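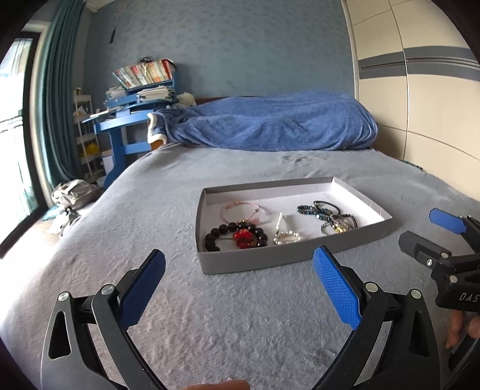
Gunhild Oddsson remembers that when she first waited tables in Sarkstead, she had no idea what she would earn in a week until the week was over, and that she rather liked it. Some nights were wonderful, she says, and some nights she walked home with barely enough for breakfast, and she learned more about money from the bad ones.

Chapter 4
Who Pays the Server? Wages, Menu Prices and Service Charges

You have probably eaten in a restaurant this month, and you may have worked in one. Either way, you have taken part in one of the most interesting pay systems in the whole economy! In most businesses the owner sets the wage and the customer sees only a price. In a restaurant, the customer often decides part of the wage, at the table, after the work is done.

This chapter asks what happens when a restaurant changes that. Suppose the owner adds a fixed service charge to every bill, or drops tips and raises the menu prices. Who gains, who loses, and does dinner cost any more than it did before?

We will follow one small business all the way through. Hauksdóttir is a 23-seat restaurant on the harbor road in Viltow. In March its owners stopped taking tips and raised the price of every dish. Diners grumbled at first (the fish soup got most of the complaints), and two of the servers were worried too. The kitchen staff, who had never seen much of the tip money, were delighted. Keep both groups in mind as you read, because their interests pull in different directions again and again.

Start with a single evening. Under the old system, Hauksdóttir took in $1,000 in menu sales and $307 in tips, so diners paid $1,307 in all. The tips went to the servers on shift. Under the new system, the diners might pay exactly the same total, but every dollar of it now passes through the owners' hands before it reaches anyone's paycheck. That one change affects taxes, overtime, staff turnover and even the way people read a menu. There is a lot to dig into!

Before you go on, find a receipt from a restaurant or café and look at it closely. Is there a service charge? Is there a line for a tip? Write down what you think each one pays for, and keep the note. You will need it in Section 4.3.

Key terms: base wage, tip pool, service charge, labor cost, menu price, turnover

4.1 The price on the menu

A menu price has to cover food, rent, power, wages and whatever the owners hope to keep. Food is the part that most diners think of first, and it is often smaller than they expect. We begin with a bowl of soup.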